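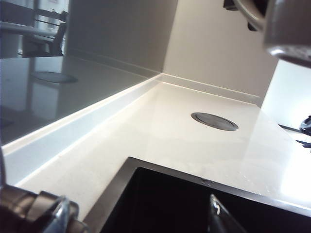
Prullero, 2022-09-23

Hi all, quick one before I have to run, sorry for the state of it. Nam-gil asked on the list about what order to do things in and what it cost us, and I said I'd answer "tonight" which was a while ago. His message first so it makes sense:

> From: Nam-gil Ko
> Subject: [kitchens] order of work??
>
> We get the keys in October and the kitchen has to come out
> entirely. Contractor one says floor first then cabinets. Contractor
> two says cabinets first and floor up to them. Both very sure. Also
> the counter people won't even come measure until the base cabinets
> are in, so do we live without a sink that whole time? And is
> quartz worth it over laminate, for two people who cook every day?
> Budget is tight but not hopeless.
>
> Nam-gil

OK so. Floor or cabinets first - depends on the floor. Ours is a floating floor so cabinets went in first, fixed to the wall and standing on the subfloor, and flooring ran up to the legs with the toe kick hiding the gap. If you're doing tile, tile first, all the way to the wall. Yu-na did tile up to the cabinets to save money and then the new dishwasher wouldn't slide out over the edge. She has posted about this, at length.

So possibly both of your contractors are right, ask each one what floor they had in mind.

Our order was: rip out, electric and plumbing, walls patched, first coat, base cabinets, template, wait, counter and sink, wall cabinets, backsplash, floor, last coat. Would do the wall cabinets earlier next time. Working over a finished counter with a drill is horrible, we had moving blankets on it the whole weekend and I still didnt breathe.

The wait

43 days from template to install. They told us two weeks. Partly the slab, partly the fabricator lost our sink cutout sheet and Gilmar had to drive it over on paper. Send the sink sheet yourself, by email, and get a reply. And have the actual sink in the house before template day, they will want to see it.

Yes you live without a sink. We kept the old one on two sawhorses hooked to the cold line only, drain into the old trap. Ugly, worked. Dishes in the bathtub gets old in three days. If you can't do the sawhorse thing borrow a camping sink, I think Eun-ji still has hers.

Quartz or laminate

We went white quartz with a small fleck, and a low strip of the same stone along the walls, grey glossy panel above that. Counter and strips came to 2078 installed, cutout included. Laminate quote was 300 less than I expected it to be, so not nothing, but we were keeping this kitchen for good so we paid. If you think you'll move in a few years I'd go laminate and spend it on drawers. Drawers! Not doors. Whatever you pick.

Things I'd tell you about it:

- white hides crumbs less than you think and coffee rings more than you think
- glossy panels show every splash, I wipe ours daily, Man-lok has matte and wipes his never
- no hot pans straight on it, the resin doesn't like it. Trivet
- get the strip. Water wil find the wall otherwise

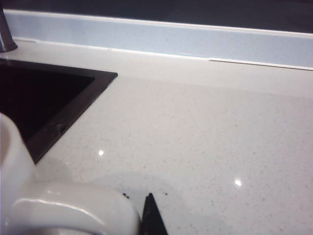
Sinks

Undermount, black. I like being able to push scraps straight in off the counter. Downside is limescale, our water is hard and on black you see all of it. Vinegar and water, half and half, leave it a few minutes, rinse well, keep it off the stone. I was told to dry it after every use. I do not dry it after every use.

Budget leftovers

Keep some back. We had 40 dollars left at the end and then the faucet hose was too short. Get the electrician to put in one more outlet than you planned, it's cheap while the wall is open and awful after.

Gilmar used the Clukance people for rip out and was happy, we did our own with a crowbar and a rented van. Two days, sore for a week.

Nam-gil, if you want the cabinet drawing template I used just write me off list. Also measure the fridge door swing. Please. We didnt.

Got to go, pot on

Min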